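Week 3: When a friend asks "what do you think I should do?"

Hi all, these are my notes from the evening class at Sketorbridge, typed up for the people who missed it (and for those of you who were too busy arguing to write anything down, you know who you are!). Same deal as before: bring a pen and don't use anyone's real name when you tell a story.

We started with my own bad example. Years ago my friend Wanda Pennington called me about whether to move in with her sister. I talked for most of an hour. I had a plan for the rent, the dog, the parking, everything. When I finally stopped for breath she said, "I already signed the lease, I just wanted to tell you I'm nervous." Oof.

So the first thing we practiced was the sorting question: "Do you want ideas, or do you want me to listen?" Some of you hated it. Fair enough, it can sound like a customer service script if you say it in a flat voice. Try "Are we fixing this or complaining about it?" if that feels more like you.
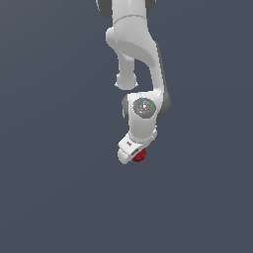

Then we did the pairs exercise. One person talks for 3 minutes about a small real annoyance, and the other can only ask questions. No "have you tried," because that's advice wearing a hat. Most of you cracked early (I would have too), and the usual way was telling a story about yourself. A short one is fine, but hand the conversation back afterward.

We ran out of time on what to do when they ask for your opinion and you know they won't like it. My rough take: say it once, say it kindly, and then let it go. You can still be worried. You don't get to bring it up at every brunch.

For next time: write down 2 conversations where you gave advice, and whether anyone had asked for it. Half a page is plenty. We pick up again in January.

Recent handouts
Week 2: Saying no to a favor
Week 1: Small talk that goes somewhere
Reading list and room change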